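A tray is a flat sheet with a raised edge, called a rim. The rim has one main job: it stops things from sliding off. A plate has a rim too, but the two are built for different tasks. A tray is for moving things and a plate is for holding food.

Compare the shapes. A rectangle fits neatly against the straight side of a table. A circle does not. 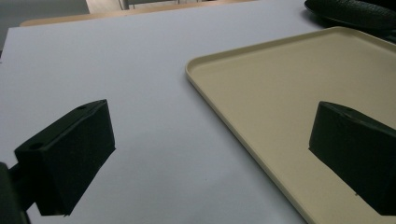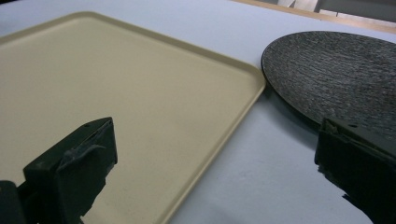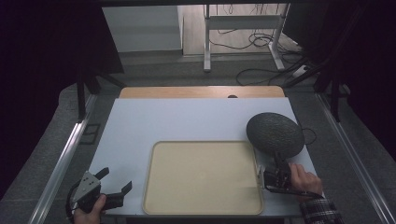
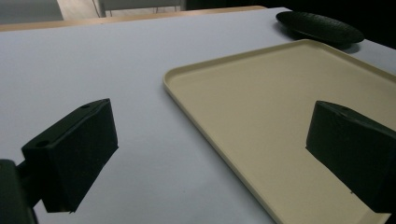 **Why does a tray have rounded corners?**

A sharp corner is a weak spot. When a tray is dropped, it often lands on a corner, and the force presses on one small point. A rounded corner spreads the force over a larger area. It is also easier to wipe, as crumbs get stuck in tight corners.

## Setting a table with a tray

1. Wipe the table and let it dry.
2. Put the tray down flat, with its long side along the edge of the table.
3. Place heavy things in the middle of the tray and light things near the rim.
4. Lift with both hands, one on each short side.

Step 3 is about balance. Every object has a center of mass – the point where its weight balances. If a full jug stands at one end, the center of mass of the loaded tray moves toward that end. One hand then carries more than the other, and the tray tips.

## Try it

You need an empty tray and two plastic cups of water, filled to the same height. Put both cups at the left end and lift the tray about 4 inches. Note which hand works harder. Now move one cup to the right end and lift again.

**Word list**

*Rim* – the raised edge of a tray or plate.

*Center of mass* – the balance point of an object.

Text: Burgi Aebischer, Miltdale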